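Pritex Filing Desk

Disclosure and exchange-notice software for listed companies

Product overview

Pritex Filing Desk is a hosted workspace for corporate secretaries and in-house counsel who prepare current reports, proxy materials and exchange notifications. Drafts, exhibits, sign-offs and submission receipts are kept in a single record for each filing. The product is sold by annual subscription and runs in a standard browser with nothing to install.

It is built for companies with up to 500 registered users. Smaller issuers can start with the two-seat plan, which has the same drafting tools but leaves out the subsidiary ledger.

What it does

Event intake. Business units report possible disclosure events through a short form. The form goes to the legal team with a time stamp, and the filing clock starts from the event date entered, which counsel can correct. Every correction is logged.

Deadline calendar. Filing dates are worked out in business days and adjusted for federal holidays. Reminders go to the preparer and the backup preparer. If neither opens the reminder, it moves up to the general counsel.

Insider window control. Trading windows can be opened and closed by group. Pre-clearance requests are approved or declined inside the system and expire after two business days unless a different period is set.

Draft comparison. Any two versions of a document can be compared, including tables and footnotes. Comparison output can be saved as a marked copy for outside counsel or the auditor. 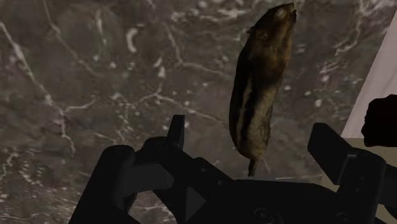

Exhibits are attached to a filing by type, and Filing Desk checks each one against the exhibit index before the package can be locked. Missing exhibits, duplicate numbers and unsigned certifications are listed on one screen. Image files are handled the same way as documents, so each one is stored with its caption, its source and the name of the person who cleared it for use. Graphics intended for an annual report or investor presentation can be held back from the filing package while the text goes ahead for review.

Approvals and records

Sign-off order is set by the administrator. A typical setup runs from preparer to controller to counsel to audit chair, but steps can run in parallel. Once a filing is submitted, the package is sealed and can be opened only as read-only. Submission receipts are added to the record automatically.

Board and committee consents can be imported from Vakeck board portals. Other portals are supported by file upload.

Templates

The standard library holds 54 templates covering current reports, beneficial ownership forms, late-filing notices and exchange notifications. Templates are reviewed by our content group, headed by Elfriede Steiner, and rule changes are posted to the release notes. Templates are drafting aids and are not legal advice.

Setup and training

Most companies are running in nearly 30 days. Setup includes user import, approval routing and transfer of prior filings. Gunvor Hedlund's onboarding team runs the training sessions, which are held by video and recorded.

Requirements

Current version of any major browser
Single sign-on recommended for companies using the insider window module
Outgoing email allowed from the Pritex notice address

Ordering

Subscriptions are billed yearly in advance. The subsidiary ledger and the Preninent archive connector are priced separately. Existing customers on the older desktop edition can move to Filing Desk at their current rate if the order is signed by July 31, 2026.

For a quote, contact Engelbert Pfister in Issuer Sales. Please include the number of seats and the exchange on which your shares are listed.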